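Chapter 2
Fruit on the Table: How We Learned to Eat in Season and Out of It

When my grandmother kept house in Jirau, an apple in spring was a small luxury, wrinkled from the cellar and all the sweeter for it. You may well have grown up differently (most of us have by now!), with bananas in the kitchen every week of the year, and it takes a little effort to remember how new that is. In this chapter we follow fruit from the orchard to the kitchen, stopping along the way at the packing sheds of Dagdag, where Trinidad Navarro kept a ledger of every crate that left between September and the first frost.

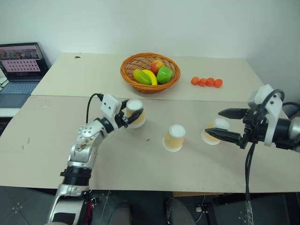
Figure 2.1. Artificial fruit in a woven basket.

Her ledger is a treasure, and we will come back to it often. In a good week she sent out 600 crates, and in a poor one barely 300, and beside the poor weeks she liked to write a word or two on the weather.

We use cookies to improve your visit. Accept | Manage settings

Before reading on, you might ask an older relative which fruits they waited for as a child, and how long the waiting felt.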